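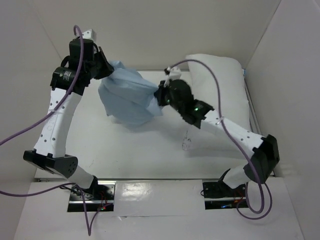
kettlebrook_ian

Gripper fingers for thin cloth: the Prostero ones or the Vurnunine ones?

Dear all, I would like to ask for your experience before I spend more money. I have two small arms side by side in a white box, and my task is folding light cloth. At the moment the cloth is the blue one, quite thin, and each arm holds one part of it. One gripper takes an upper corner and the other takes a part lower down on the opposite side.

The fingers I have now are the hard black ones which I got with the kit. Holding is fine. My problem is the first pick from the board. The surface is smooth and flat, and the finger tip comes down, closes, and very often it only pushes the cloth away a little. If there is already a wrinkle, then it works well. If the cloth lies flat, I get it in maybe one attempt of three.

I am looking at two replacements:

Prostero soft tips, with a silicone face, slightly rounded.
Vurnunine thin tips, a metal core with a narrow nose, and you can change the pad.

The motors and the controller stay as they are. Each tip must be fixed with two screws to the existing finger, so weight is also a question for me. Has anybody used both on cloth?

---

parcelbay

I used the Prostero tips from May until last month, on towels and T-shirts. For towels they are very good. For thin things, not so good. The silicone is grippy but it is also thick, and when the gripper closes, the two faces meet first in the middle and only after that at the tip. So the very end, where you need the force, has almost none. On a towel you don't notice. On a thin cloth you will notice on day one.

You can cut them with a knife. I cut mine at an angle and it got better, but then why pay for them.

---

m_oddleif

I don't agree with the above. The faces meeting in the middle first is a question of how the finger is mounted. If you put a thin washer under the rear screw, the tip leans inward and it closes at the end first. I have done 3,000 picks like this with cotton napkins and the silicone still looks OK.

Kettlebrook, what is your closing speed? Many people close too fast. With slow closing and a little downward pressure the soft tip makes its own wrinkle, and then it takes the wrinkle.

---

kettlebrook_ian

Thank you both. My closing speed is the default, I never changed it. I will try slower this evening.

About downward pressure I am a little afraid. My board is rigid and the small servos in the wrist get warm when they push against it. I have no force sensor, only the motor current, and this value is very noisy when the arm is stretched far.

---

tallowgate

Then put something soft under the cloth. We glued a sheet of thin foam over our board and it changed everything. The finger can go 2 mm too low and nothing bad happens. Before that we were measuring the height again every morning.

I would do this before buying any finger. It costs less than shipping.

---

parcelbay

Foam helps the picking but it makes the folding worse. The cloth sticks to the foam a bit and you can't slide it. For me smooth board is better for everything except the first two seconds.

@m_oddleif: I tried the washer. With my arms it made the fingers cross when there was nothing between them, and the controller reported overload. Maybe you have a different version of the finger.

---

m_oddleif

Possible. Mine are the older ones. If the fingers cross then the washer is too thick, or you should set the closed position again after mounting. Many people forget to do this and then say that the tip is bad.

---

parcelbay

I did not forget.

---

Bultum_lab_bench

I can say something about the other candidate. We have the Vurnunine tips on one pair of arms and the Fankhauser parallel gripper on another pair. All with the same wrist camera and the same controller board, so I think it's a fair comparison.

Vurnunine: the narrow nose goes under the edge of the cloth if you come from the side at a low angle. If you come from above, it is not better than what you have now. So you have to change your motion and not only the hardware. With demonstrations collected from above, our policy had to be trained again, and we recorded 600 new ones. Please include this in your price.

Fankhauser: strong, precise, and much too heavy for a small arm. When the arm was reaching far it was hanging down so much that the camera calibration was not valid anymore. We took it off after a week. For a bigger arm I would buy it again.

One negative point for the Vurnunine: the pad is held by a small clip, and when the pad moves, the metal edge can pull threads. We lost a few cloths.

---

kettlebrook_ian

This is very useful, thank you. I did not think about the approach direction at all. My demonstrations are all from above, so I would have the same work.

How do you come in from the side with two arms? My bases are next to each other at the front edge, and if the right arm goes low across the middle then it is in the way of the other one. Already now I have to lift the left one in a high arch so they have space.

---

Bultum_lab_bench

We pick with one arm only and the other one waits high. When the first arm has the edge, it lifts, and the second one takes the hanging part in the air. In the air you don't need a thin tip, any finger will do it. So we put the thin tips on one arm only. Then you buy half.

---

m_oddleif

Different tips on left and right is asking for trouble, in my opinion. If you train one policy for both arms, it will learn things that are true only for one side. And if you break one finger you can't borrow from the other arm. I would keep it symmetric.

---

Bultum_lab_bench

We have had this setup since spring and had no trouble from it. The two sides have different jobs anyway.

---

tallowgate

Small thing, but I see how your purple cable goes from the clip on the right gripper, in a big curve, and down along the arm. If you start to come in low from the side, look at this loop. Ours was touching the cloth on every second pick and dragging it, and we were blaming the finger for days. We now tie the cable at the forearm, with enough slack for the wrist.

---

kettlebrook_ian

Good point. The clip is the only holding point near the gripper. I will add a second one.

Update after the evening: I made the closing slower (half of the default) and I lowered the target height a little, still without foam. 13 picks of 20 were good, always with the cloth flat. That is better than I expected for no money. Failed picks were mostly in the area far from the bases, where the height is not exact.

So my plan is now:
1. Second cable clip.
2. Calibrate the height again for the far area.
3. Order one pair of the Vurnunine tips for the left arm and test only the pick, by hand control, before I record anything.

I know that m_oddleif will not like number 3.

---

m_oddleif

I don't, but please post the numbers. And try the Prostero too if somebody can lend you a pair. I still think it's judged unfairly in this thread.

---

parcelbay

I can send mine. They are cut, but one pair is still original. Write me a private message with your address.

---

kettlebrook_ian

Very kind, message is sent. Does anybody know if the screws for the Vurnunine are in the package? On their page it says "mounting material" and nothing more.

---

Bultum_lab_bench

They are included but too long for your finger, if it's the same one we had. Measure before you tighten.

Search this forum Go Advanced search
Contact us | Copyright 2023, all posts belong to their authors | Back to top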